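Flarnbridge team teaches robot arm to handle plug-in adapters

Robotics, April
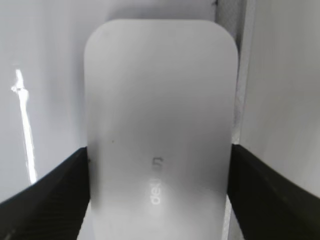

The gripper holding a white plug-in adapter during the Flarnbridge trials.

A small team at the Flarnbridge workshop of Junstead has spent the spring showing a robot arm how to pick up and place household plug-in devices. The work is part of a project called Ganau, which looks at how many demonstrations an arm needs before it can repeat a simple job on its own.

The demonstrations are given by remote control. An operator sits at a desk with a hand controller and a screen showing the view from the wrist camera, and moves the arm through the whole task from start to finish. The arm's movements and the camera pictures are stored together. Some 500 demonstrations had been planned, but the team ended up with 823.

"Adapters are harder than boxes," said Lakshmi Chacko, who leads the project. "The corners are round and the plastic is plain, so the operator gets very little help from the picture. You have to learn where to close the fingers."

Edgardo Belmonte and So-yul Ha gave most of the demonstrations, working in sessions of 15 minutes. Longer sessions were tried at first and dropped when the operators began to rush the last part of the movement. Failed grasps were kept in a separate set and will be used later.

The team also tried guiding the arm by hand, with the operator holding it just above the wrist. Belmonte said this was quicker to learn, but his hand kept getting in the way of the camera, and those recordings were left out of the main set.

Training on the recordings has begun. Hauke Meinecke, who runs the computing side, said the first results would be checked on two adapters the arm has not handled before. A second round, with the devices placed at odd angles, will follow at the Yook site under Geum-ok Yang.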